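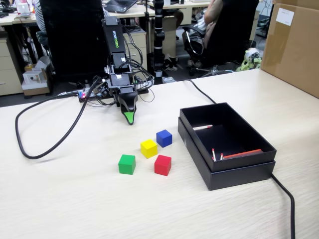
Fig. 1. Robotic arm with red, yellow, green and blue cubes.

Cliffhangers and the Serial Theory: Was Plarneo Written in Installments?
Hiu-tung Hsieh
Literature project report, final version, 27/09/2022

1. The claim

Readers of Tsang's long novel Plarneo usually meet the serial theory before they meet the book. It is on the back cover of the paperback, it is in the introduction, and it was in the first handout we got in class. The theory says that Tsang wrote the novel for a weekly paper in Nanbridge, one installment at a time, and that this explains the short chapters, the sudden endings and the minor characters who vanish for a hundred pages and then walk back in as if they had been in the kitchen.

I wanted to know how good the evidence is. My first plan was to compare the book with the newspaper version. I dropped that plan in April, when I found out that there is no newspaper version that anyone can show me. The introduction says the relevant issues "have not survived." It doesn't say who looked.

So this report asks a smaller question. If we only had the novel, would we guess it was a serial?

2. What I used

I worked from the one-volume edition, which runs to 521 pages. For comparison I read The Vudley Road, Tsang's earlier novel, which everyone agrees was written as a book and published as a book. I also read the introduction to each, and the letters printed at the back of Plarneo.

I did not use any secondary sources beyond that. The ones I found repeat the introduction, sometimes word for word, and I didn't see the point of citing the same sentence five times with different names under it.

3. Chapter endings

The strongest argument for the theory is supposed to be the cliffhangers. I went through every chapter ending in both novels and sorted it as open (a question is raised and left hanging) or closed (the episode is finished and someone goes to bed, leaves town or dies).

Plarneo does have more open endings than The Vudley Road. I was ready to be impressed by this until I looked at where they fall. Nearly all of them are in the first 200 pages. After the flood at the mill the chapters get longer and quieter, and most of them close. The chapter where Oda burns the account books ends with her washing her hands, and the next one starts in a different county.

A writer who needs people to buy next week's paper does not usually stop trying halfway through. It could be argued that by then the readers were hooked, but you could explain anything that way. If open endings prove a serial and closed endings prove a successful serial, then I don't see what kind of ending would count against it.

4. Installment length

If the book was cut up for a newspaper, the pieces should be close in size, because the space on the page would be. The introduction gives the length of an installment as 3,360 words. That is a very exact number for something that has not survived, and there is no footnote.

I tested it on the opening chapters. The first fits fairly well. The second is less than half as long. The third is much too long and has no natural break in it - it is a single conversation on a ferry, and any cut would fall in the middle of an argument about a horse. You could run two short chapters together and split the long ones, but then the chapters are no longer the installments, and the cliffhangers from section 3 stop falling where the theory needs them.

5. Repetition

This is the part where I think the theory has something. Tsang repeats information in Plarneo in a way that doesn't happen in The Vudley Road. We are told again and again that the uncle has a bad leg. Oda's employer is introduced twice with almost the same sentence, once in chapter two and once in chapter nine. In a weekly that would be a help to the reader. In a book it looks like a slip.

It might also just be a slip. The letters show that Tsang was revising while moving house and had lost part of the manuscript, and that the publisher wanted the text quickly. A tired author who has lost chapter two might well introduce the same man again in chapter nine.

6. The letters

Only one letter mentions Nanbridge at all. Tsang writes, "The Nanbridge people will have it by spring if they still want it." The introduction treats this as proof. But "it" is never named, and "if they still want it" doesn't sound like a writer with a weekly deadline. It could be the novel. It could be the essay on canals mentioned in the letter before. Another letter says the first printing was up to 500 copies, which seems small for a story that a whole town had supposedly been following.

7. Findings

I can't show that Plarneo was not a serial. The repeated introductions are odd, and the first part of the book does push the reader along harder than the rest. My best guess is that Tsang started with a newspaper in mind and then either gave up or was turned down, and finished it as an ordinary novel. That would fit the change after the flood, and it would fit the letter. It is still a guess, and I'd object if somebody printed it on a back cover.

8. Problems with this report

Sorting endings into open and closed was my own judgment. Some were hard to place, such as the one where the dog comes home alone, which I marked open and then closed and then open again. A second reader might sort them differently. I also compared Plarneo with only one other book, written when Tsang was much younger, so some of the differences may come from age and practice. And I have not been to Nanbridge. The library there did not answer my email, so the missing issues may be sitting in a box.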